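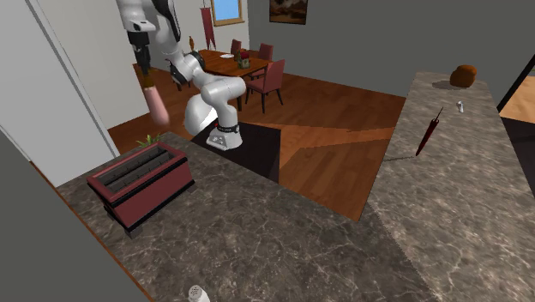

Allton Classic Television Club
Minutes of the regular meeting, 2 September program year opener
Held at the Aguirre Room, Allton Library, 2nd September

Chair: Hemant Ahuja
Minutes: Jeferson Xavier

1. Opening
The chair opened the meeting at 7:05 p.m. Minutes of the previous meeting were approved with one correction: the variety show screened in June was the second season opener, not the pilot.

2. Fall screening schedule
Hemant passed out the draft schedule. The theme is daytime talk and game shows. Members liked the order, but several felt two quiz shows back to back would be too much for one evening. Agreed to move the Serero interview from the last slot to the middle of the first night and to put the second quiz show after the break.

Jeferson asked if the commercials should be left in. Some of the tapes still have them. The vote was in favor of leaving them in for the first half and skipping them after the break if the evening is running late.

3. "The Wandora Hour"
The club has been offered 72 episodes of the local morning show "The Wandora Hour" on videotape. The family of the former floor director is clearing out a house and wants the tapes gone by the end of October. Most are labeled by hand, with guest names but no air dates. A few have no label.

Discussion on where to keep them. The storage closet at the library is close to full. Hemant can take the tapes at his house for now, in the spare bedroom, as long as they are off the floor. Moved and seconded to accept the tapes. Carried.

The question of rights came up again. Hemant has written to the station's current owner and has not had an answer. Until he does, the tapes may be logged and copied for safekeeping but will not be shown in public or put online. One member wanted it noted that she thinks this is too cautious. Noted.

4. Tape transfers
The quote for having all the tapes copied to digital files was $2000. The club can't pay that this year. Jeferson suggested doing 3 tapes first to see what shape they are in. Agreed, with the cost capped at $200. He will choose tapes with clear labels, and at least one from the years when the show had a live band.

5. Guest speaker
The retired announcer who was to speak in October has asked to move to spring. No replacement yet. If one can't be found, the evening will be a members' night and people can bring a favorite clip, ten minutes at most. Clips should be given to Jeferson the week before so he can check that they play.

6. Newsletter
The next issue needs a piece on talk show hosts who started out as pages or stagehands. No one has taken it on. The crossword in the last issue had two clues with the same number and a corrected version will be printed.

7. Other business
The sound in the Aguirre Room was hard to hear from the back rows at the last screening. Hemant will ask the library about the wall speakers.

Coffee money is short again. The jar will go by the door.

Action items
Hemant: pick up Wandora tapes; write to the station owner a second time; ask about speakers
Jeferson: choose tapes for transfer; send out the revised schedule

Adjourned 8:40 p.m.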